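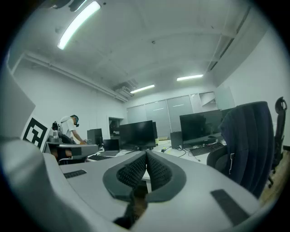
So I finally made it to the statehouse open day in Killeo, after saying I'd go every December for years, and I'm so glad I did! Doors opened at nine and the line was already past the steps (my own fault for stopping for coffee).

Our guide was Abimbola Etim, who used to clerk for the budget people and clearly loves the place. She took us straight up to the gallery, which seats 300, and let us sit there while she explained how a bill gets stuck. Last session 1,298 were filed and 591 ever got a floor vote. I'd have guessed way more, and so had the guy next to me, who had driven in from Berge with two very bored kids.

Then we got twenty minutes with Loan Lã, the representative for Wumthorpe and the east side. I asked her about the ethics bill, the one that would make members list outside jobs, and she said she'd vote for it but didn't love the deadline. Somebody behind me pushed her on the road money too, and she got a little short with him. Fair enough, he'd asked it three times.

Lunch was soup in the basement cafeteria, pretty good, cash only. I skipped the archive tour because my feet hurt, but they run it again at two if you go. Park on the Erkholm side, the lot by the river fills up before ten.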